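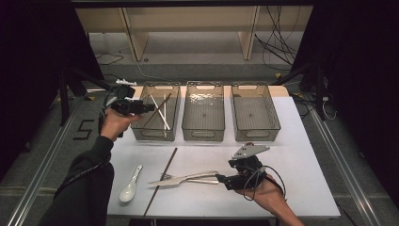 How many bins does a mixed set of table utensils need?

Three. Use one bin for chopsticks, one for ceramic soup spoons and one for metal flatware. Knives and forks may share a bin if the bin is longer than the longest knife.

Home Guides Storage Kitchen Downloads Contact

Section 2. Setting up and filling the Wiltum utensil bins

2.1 Before you start

The Wiltum bins are smoke-tinted clear plastic with a ribbed floor and a cut-out handle slot at each short end. They have no lid and no fixed dividers. Each bin holds one group of utensils. Sort on a flat, light-colored surface. Dark chopsticks are easy to find on a white tabletop and easy to miss on a dark one.

Wash new bins by hand in warm water with a mild detergent and let them air dry.

CAUTION: Do not put the bins in a dishwasher. Heat can warp the floor, and a warped bin rocks when it is loaded.

2.2 Placing the bins

1. Set the bins side by side along the back of the table, long sides together.
2. Turn each bin so that one handle slot faces you.
3. Push the bins together until the long walls touch. A gap wide enough to take a chopstick is too wide.
4. Leave the front half of the table clear for unsorted utensils.

Note: If the table has a seam across the top, keep the bins entirely behind it. A bin that straddles a seam can tip when the sections are not level.

2.3 Sorting

Assign the bins before picking anything up. The standard order, from left to right, is chopsticks, soup spoons, flatware. The order may be reversed, but all stations in one kitchen should use the same one.

1. Lay the unsorted utensils on the front half of the table in a single layer.
2. Pick out the chopsticks first. They roll, and they slide under other pieces.
3. Place the chopsticks in the left bin. Dark and white chopsticks go in the same bin at this stage.
4. Place ceramic soup spoons in the middle bin, one at a time, bowl down.
5. Separate any fork and knife that are lying across each other before lifting either one.
6. Place knives in the right bin with all blades pointing the same way.
7. Place forks in the right bin beside the knives, handles toward you.

CAUTION: Do not drop ceramic spoons into the bin. The rim of the bowl chips on the ribs, and chips are hard to see through tinted plastic.

CAUTION: Pick up knives by the handle only.

2.4 Pairing chopsticks

Pair chopsticks after the table is clear. Match by color, then by length. Stand both sticks on their thick ends to compare them. Lay finished pairs parallel to the long walls of the bin. Crossed sticks take up more room and will catch on the handle slots when the bin is lifted.

A single stick without a match stays at the back of the bin until the next wash is sorted. Discard any stick that is split or has a rough tip.

2.5 Load limits

Maximum load per bin: 2,000 g
Maximum chopsticks per bin: 34 pairs
Minimum shelf depth for storage: 277 mm

The load limit applies to a bin carried by both handle slots. A bin carried by one slot should be no more than half full.

2.6 Storing the bins

1. Check that nothing sticks out through the handle slots.
2. Lift each bin with one hand at each short end.
3. Slide the bin onto the shelf short end first. In units with vertical dividers, store one bin per compartment.

Empty Wiltum bins may be nested. Full bins may not be stacked. The Mikby lid (sold separately) fits over the rim but is a dust cover only and will not carry weight. The Govholm drawer insert uses a different footprint; see Section 4.

2.7 Routine care

Empty and wipe the bins every Tuesday, or more often in heavy use. Crumbs and water collect between the ribs. Use a soft brush along the ribs and a dry cloth on the walls. Scouring pads leave the plastic cloudy.

Section revised by Tiburcio Zepeda, October.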